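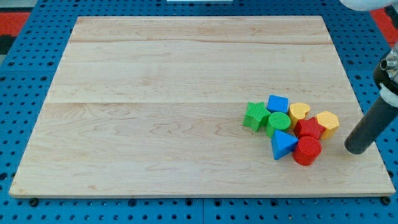

Most home robot arm projects fail on the table, and I think builders should spend more time there before they touch the software. I have been building arms for sorting work in the shared workshop at Nirkbridge for long enough to have made this mistake more than once.

The usual order goes like this. Someone buys motors, prints or machines the links, wires it all up and gets the arm waving. Then they put it on whatever bench is free and try to pick something up. It misses. They blame the camera, or the calibration, or the motors, and they spend weeks on code. Meanwhile the bench flexes every time the arm swings.

I now start with the work surface. My preference is pegboard bolted down to a heavy frame, with a separate wooden board on feet set on top of it. The pegboard gives you a grid. If you move something and want it back, you count holes. The board gives you a flat, plain area that you can take off, sand, mark up or replace. A light board is good because colored blocks show up well against it. Feet matter too. A board with no feet will rock on any screw head underneath.

The second thing I would argue for is cheap toy blocks. A lot of people in hobby groups think shape-sorter blocks look childish and go straight to tools, cups or kitchen items. I think that is a mistake. A set with stars, hearts, cylinders and cubes already gives you most of the grasping problems you need. A cylinder can be held from any side. A star can't. A heart has one narrow end and one wide end, and a gripper that closes in the wrong place will turn it or lose it. Plastic blocks are also light, so a bad move knocks one over and nothing breaks.

Put them close together. One block alone in the middle of a bare board tells you very little. When blocks touch, the fingers have to come down beside one without pushing the next, and you find out how wide your fingertips are. My first fingers, cut from a Risier kit, were too thick for this. They worked on single blocks 60 times in a row and then failed on the first real cluster. Long, thin, rounded fingers do better, though they bend more and you have to slow down.

Tiziana Grasso, who shares the bench with me, disagrees on this point. She says you should get 600 clean picks with spaced blocks before you crowd them, so that you know the arm is sound. Her Tekleab arm is more reliable than mine, so I take her seriously. I still think 600 easy picks mostly teach you to trust an arm that has not been tested. I would do 10 and then push the blocks together.

I would also leave the speed alone. There is a lot of pressure to post fast videos, and people turn up the motors before the mount is stiff enough. A slow arm on a solid table is useful. You can stand next to it and see which finger touches first.

The table, board and feet for my current setup cost 106 dollars, less than one of the wrist motors. I should have bought them first.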